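Jodura Work Hall, Grornside: room and fittings

The hall is rented by the half day, minimum 3 hours. The wooden floor is brown with a little red in it, and it is swept before every rental.

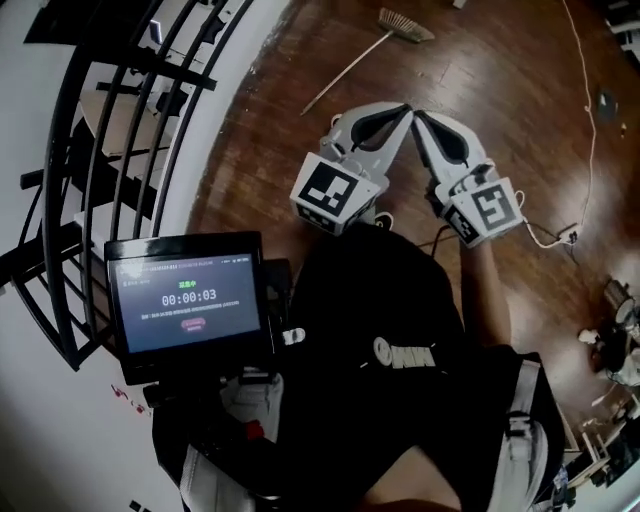 Please wear shoes with clean soles. Desks are included in the price, for up to 16 persons. The ceiling is white and open, with the beams and pipes left visible, and one wall is red-brown brick.
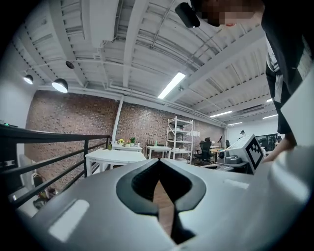 Heating is included until the end of February. For a longer rental, please write to Baltasar Arroyo.

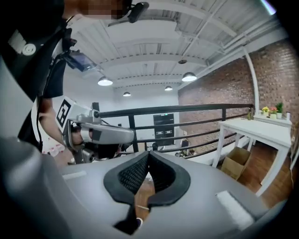
Equipment list, page 12

Extra chairs: 26, on request.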